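Stostcombe Council Questions, data card

Questions put to councillors at Stostcombe meetings, and whatever came back. Kept by Griffiths.
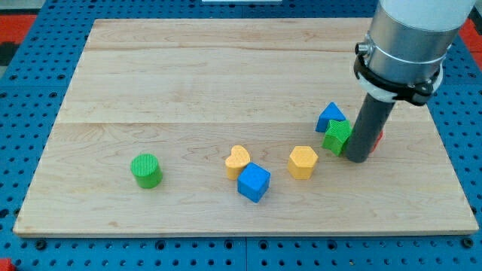
What's in it
1,354 question and reply pairs from 144 meetings, one row each. Replies are labelled answered, partly answered or talked about the weather. Labels were set by hand, with a fair bit of sighing.

Known problems
The September minutes are missing 19 replies - the clerk wrote "discussion ensued". Indberg ward is thin, as its councillor favours nodding.

Licence
Free to use. Please credit Varkier.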